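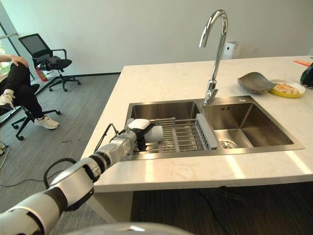 New Thammasiri record is finished. Nine songs, 41 minutes. We got the masters back Sun 25 November and I've listened to it twice in the car.

We tracked drums and bass live at Stivusberg in October, four days. Guitars and vocals were done at home over the next two weeks.

Everything went through the old Nunix desk. Channel six still cuts out, so the organ on side B is in mono. I like it that way.

Pressing is 200 copies on black vinyl. 155 of those go to the shop page, the rest come with us to shows. No second pressing planned.

Last one sold out but it took us almost two years, so no need to panic.

First single is "Dirkitbridge." It's the slow one we've been closing with. The second single is still being argued over.

Release show is at the Stivusberg hall. It holds up to 188 people with the chairs out. Doors at seven, two openers, we play the whole album in order and then a few old ones.

Preorders go up Friday morning. If you're on the mailing list you get the link the night before. Shipping outside the US is expensive again, sorry.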